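Notebook, Elunau screen project
23 December 2019

Last entry before the holidays, so I write down everything that I will forget by January.

Junaid Dogar and I spent the morning on the lobby screen software for Miah. The player still loses its schedule when the network goes away in the middle of an update. Yesterday I thought the fault was in the download part, but the download is fine. The new playlist file is written over the old one directly, and if the connection stops there, the player finds a half file and shows the grey fallback page. Now it writes to a temporary name first and changes the name at the end. I pulled the cable 24 times during updates. The old playlist stayed on the screen each time, and after the cable was back the new one came in by itself.

Not solved: when the cable is out for longer than the login token is valid, the player must be restarted by hand. Junaid wants to renew the token inside the player. I would prefer to do it on the server, where we can change it without visiting the client. We did not agree yet.

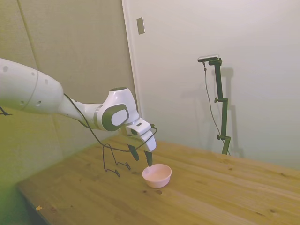 The second thing is the editor page. Rizwan Jadoon from Clamex was on the phone for a long time, with remarks from the people who make the slides at the client. They don't like that a slide is published the moment it is saved. I understand them. In June we made it this way because they asked for fewer buttons, and the note about it is in the old notebook. We will bring back a draft state, but only as one tick box next to the save button, and new slides will start as draft. Existing slides must stay published, otherwise the screens are black after the update. I have written this in capital letters in the migration script also.

Image sizes: the import from Erkex brought 415 pictures into the library, and 70 of them are too large for the small player boxes. The boxes don't crash, they only become very slow in the transition between slides. I made a script that reduces them at upload, but the ones which are already inside need a separate run. I did not start it today - I don't want a long job on the server when the office is closed.

Small things, in no order:
The clock widget shows the server time and not the time of the player. Wrong for one site only.
The font licence covers 4 screens. We must ask Rizwan if the client pays for more or takes the other font.
The log on the test player is full again. Junaid has set it to delete old files, please check if it really does.
The password for the staging site is changed, ask me or Junaid.

For January: first the token question, then the draft box, then the resize run together with a backup. I left the test player on with the Miah playlist, and the network cable is plugged in again. If it shows the grey page when we come back, please don't restart it before I have copied the log.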